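**Notebook, December. Bench covering and mug rack, small workroom**

Entry by Lawal Onyeka. To be read with the earlier notes on the shelf inventory.

Start 9.15. The purpose of the morning was to settle two matters left open from the previous entry: the covering of the large table, and the manner in which the mugs are to be stored upon it. Both had been discussed with Reda Saber, who holds the room key and keeps the purchase book.

The table was cleared fully before work began. Items belonging to the Lastard store were returned to it and signed for. Two items of uncertain ownership were placed on the window shelf with a slip bearing the date of removal. Colleagues are asked to claim them before the end of the month.

**Covering**

The former covering was a white sheet, which marked badly and showed every ring left by a cup. It was lifted in one piece, folded and put out for recycling. The new paper is the matte brown stock supplied by Trirlow, item 2130 in their list. It was unrolled across the width of the table, left under weights while the kettle was seen to, and then taped on the underside only. Tape on the upper face was tried at one corner and removed, as it caught the sleeve.

The roll carries a slight memory of its winding. Smoothing with the flat of the hand, working outwards from the middle, removed the greater part of this. A few faint creases remain. I do not consider them worth a second sheet. Saber is of the opinion that they will settle under use, and the matter is left there unless somebody objects in writing on the facing page.

Length used has been entered in the purchase book. The remainder of the roll stands upright behind the door and should be kept upright. The previous roll was laid flat and acquired a ridge along its whole length.

**Rack**

The white wire rack replaces the plastic tray. The tray held water in its base and had begun to smell; it has been washed and offered to the Abdelaziz room, who have a use for it under plants.

The position of the rack was tried at the near edge first and found inconvenient, as it interrupted the working space. It now stands at the far side of the table, and the middle and near part are to be kept free. A light wooden dowel has been laid across the top.

The mugs are set out in two rows of three. After some rearrangement the following order was adopted, reading from the left:

- Upper row: pale blue, very pale mint-white, pink
- Lower row: grey-blue, yellow, mint green

The pink mug sits a little higher than its neighbours. I moved it down twice, without improvement, and suspect the wire at that place. Saber proposed exchanging it with the mint green. This was not done, for want of time, and is carried forward.
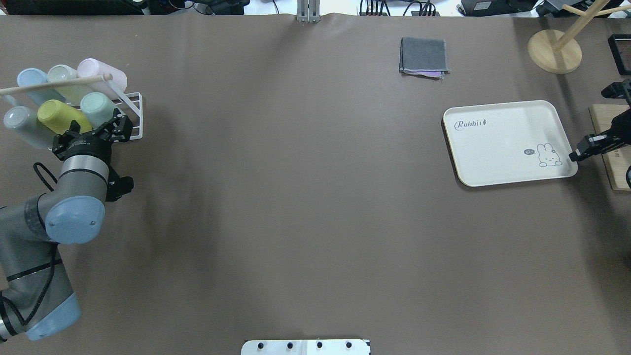
With the order decided, attention was given to the labels. It had been proposed that each hook should bear a coloured dot corresponding to its mug. Dots from the Claltik sheet were tested on a spare length of wire and came away at the first wash. The proposal is withdrawn. A written list has been fixed inside the cupboard door instead, at eye height, in pencil, so that it may be amended when a mug is broken or replaced.

The question was also raised whether the two palest mugs are sufficiently different to be told apart under the evening lamp. Seen together by daylight the pale blue and the mint-white are distinct. Under the lamp I was less sure, and Saber named them wrongly once out of 7 attempts. It is recommended that these two keep fixed places, whatever is decided about the others.

The grey-blue mug and the pale blue one may cause the same difficulty. They are in different rows at present, which should be enough.

**Washing and drying**

Mugs are to be washed by hand, shaken once over the sink and carried to the rack. A folded cloth is to be kept beneath the mugs while they drain, and taken away once they are dry. The paper will not tolerate standing water. A drop placed on an offcut left a dark patch which took 36 minutes to fade, and the surface was slightly raised afterwards.

Tea stains were tested on the same offcut and did not come out. Drinks are therefore to be taken at the side counter until further notice. This applies to visitors as well.

**Costs**

Paper and rack together came to nearly 100 in the purchase book, including carriage. The dowel was already in the room and has not been charged. Saber will ask Trirlow whether the carriage can be shared with the next order.

**Carried forward**

1. Exchange of the pink and mint-green mugs, to be tried and noted.
2. Hem or clip for the near edge of the paper, where forearms rest. Onyeka to look for something without sharp corners.
3. A second cloth for the rack, the present one being in constant use.
4. Lamp: a whiter bulb has been requested. Until it arrives, colour checks should be made before three in the afternoon.

Stopped 12.40. Offcuts kept in the lower drawer for further tests. Key returned to Saber.

*Added later, R.S.:* Seen and agreed, except item 2. Clips will tear the paper. I suggest folding the edge under and taping it, as was done at the ends. Bulb ordered.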